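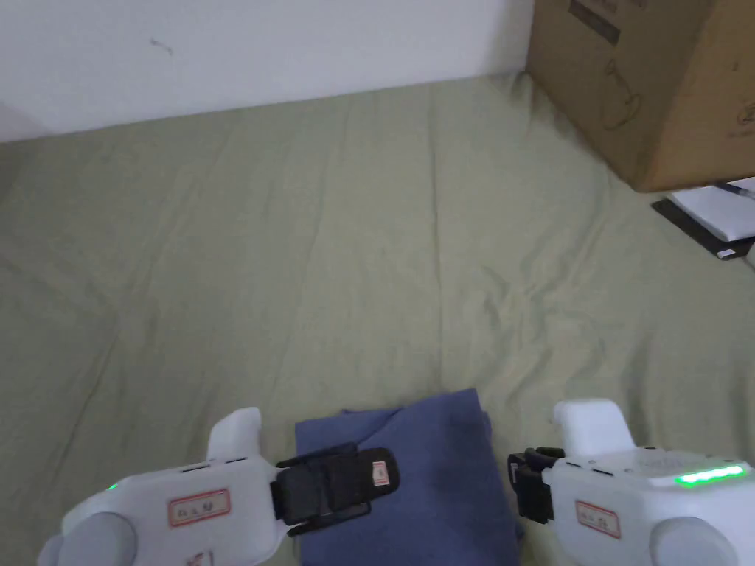

Isn't shingles a grandparent thing, somebody asked under my last post, and how does a person even get it at 44?

OK so I was going to answer that in one reply and it got away from me. Thread! Get a coffee.

Short answer, if you had chickenpox as a kid, the virus never left. It moves into your nerves and sits there, sometimes forever, and sometimes it wakes up. It's more common when you're older, yes, but there's no age where somebody checks your ID.

Mine started as a sore spot under my left shoulder blade. I figured I'd slept weird. Then it was a sore spot that hated my shirt (any shirt, I tried several, including a very old soft one I was saving for painting).

Two days of that with NOTHING to see. I had my sister look at my back with a flashlight and she said I had nice posture.

Then on Sunday morning I got out of the shower and there was a patch of little red bumps, and by dinner it had turned into a stripe running from my back around to the side of my ribs. Left side only. It stopped dead at the middle like someone had drawn a line.

That one-sided stripe is the big clue, by the way. The virus comes out along one nerve, so the rash usually stays on one side. I did not know this. I thought it was the new detergent.

I washed everything I own again with no detergent at all. Great use of an evening.
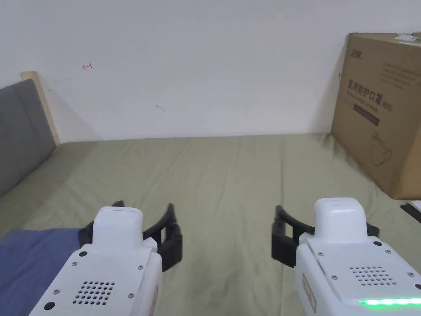
Huguette Beaulieu
7:40 AM · Grokdale · part of a thread

Back, had to feed people. Where was I? Detergent.

Monday I called the nurse line at Grivum, that's my clinic, and I was on hold for 59 minutes. The hold music is one song. I now know the song.

BUT the nurse was fantastic. She asked if it hurt before it showed up (yes), if it was only on one side (yes), if it was anywhere near my eye (no), and then she said please come in today, I'm making room for you.

The eye question matters, so I'm putting it in its own post. If you get a rash like this on your forehead, on your nose or near an eye, don't wait for an appointment next week. Get seen right away. It can hurt your sight.

Same if your immune system is weak for any reason, or you're running a high fever, or it's spreading all over. Call and say those words to whoever picks up.

The doctor looked at it for maybe four seconds. Shingles! She was almost cheerful. She sent antiviral pills to Wong Pharmacy and I started them in the parking lot with warm water from the cup holder.

Why the rush: the pills work best if you start within three days of the rash showing up. They don't kill it off for good, they slow it down so it's shorter and hopefully milder. I was on day two. If I'd kept blaming the laundry I'd have missed it.

What it felt like, for those who asked. Burning, mostly. Then these little electric zaps, always when I was carrying something. Also an itch that was somehow deeper than my skin?? And I was so, so tired. I normally do a long loop with the dog and I went a whole week without hitting 4000 steps in a day.

Things that helped ME, ask your own people first:

Cool damp washcloth, a few minutes at a time, clean one each time.

Loose cotton anything.

A non-stick pad taped over the blisters so they'd quit catching on my clothes.

The pain medicine the doctor told me to take, at the times she told me to take it, and not three hours late when I was already crying at the dishwasher.

Things that didn't help: my cousin's Stoltosura balm, which smells like a campfire and made it sting like crazy. I love my cousin. I had no business putting that on open blisters.

Is it contagious? Kind of! You can't give somebody shingles. But the fluid in the blisters can give chickenpox to someone who's never had it or the vaccine. So I kept it covered, washed my hands a ton, and stayed away from my neighbor who's pregnant and from the brand new baby two doors down until everything had crusted over.

(The baby is adorable from across a driveway.)

It took a little over three weeks for the scabs to be gone. I've still got a patch by my ribs that's numb and tingly at once. For some people the nerve pain hangs on for months, so if yours does, go back and tell them. There are medicines for nerve pain that are different from the regular stuff. I go back in September to talk about mine.

And yes, there's a vaccine. Where I live it's mainly offered when you're older, or younger if you have certain health problems, so I'm asking what that means for someone who's already had a round. Will report.

I opened my work email for the first time last night. 952 unread. I closed it again.

Replies are open, but please don't send me pictures of your rash, I'm begging you. Send them to your clinic. If you had shingles before 50 though, tell me how long your numb spot lasted, I really want to know.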